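Chapter 17
Norovirus and Other Outbreaks in Closed Settings

Bahman Pakzad and Yasaman Azimi

17.1 Introduction

An outbreak is declared when two or more linked cases of the same illness occur in excess of what is expected for the place and season. In care homes, ships and boarding schools the expected number is usually zero, and a single pair of cases within 60 hours is enough to begin an investigation.

Norovirus is the commonest cause of gastroenteritis in such settings. The incubation period is short, the infectious dose is low, and the virus persists on hard surfaces. Alcohol hand gel has a limited effect; washing with soap and water remains the standard measure.

The chapter uses the Skinholm outbreak as its main worked case. The first resident fell ill in September, and the home had closed to visitors before a stool sample was confirmed. The case definition was changed once during the investigation, and the consequences for the attack rate are set out in Section 17.4. The Ilwood outbreak, in which food was the vehicle, is treated more briefly in Section 17.5.

Readers should be familiar with the epidemic curve (Chapter 3) and with the Bjarnason method for estimating the time of exposure (Chapter 9). The term "secondary case" is used throughout for a person infected by contact with an earlier case, whether directly or by way of a contaminated surface.

17.2 Surfaces and transmission

Floors, walls and worktops are considered separately, as they differ in how often they are touched and in how they are cleaned.
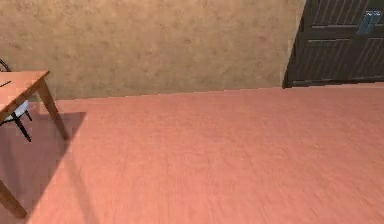
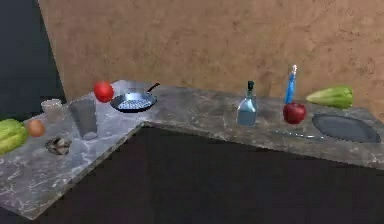

Figure 17.1 Interior surfaces: floor and wall (first view); kitchen worktop (second view).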